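Subject: Re: [dokwood-tenants] Laundry room rota
From: Ingvar Kjærgaard
Date: 6 September 2022

Wilmer Llanos wrote:
> The new rota starts at 27 minutes past the hour.
> Please do not leave washing in the drum.

Wilmer, I have read the rota twice and still can't tell when I may wash a sock. Flat 105 has two slots on the same evening, flat 114 has none since May, and the dryer has been given a slot of its own. I'm happy for it.

Could we go back to the pencil and the sheet on the door? It worked — give or take the odd rubbing out.

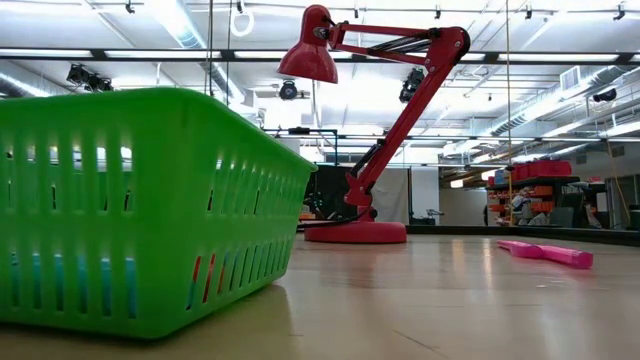 Maribel says she would take the pencil too, provided it is tied to the door this time, and that 114 can have her early slot until the rota is sorted.

Ingvar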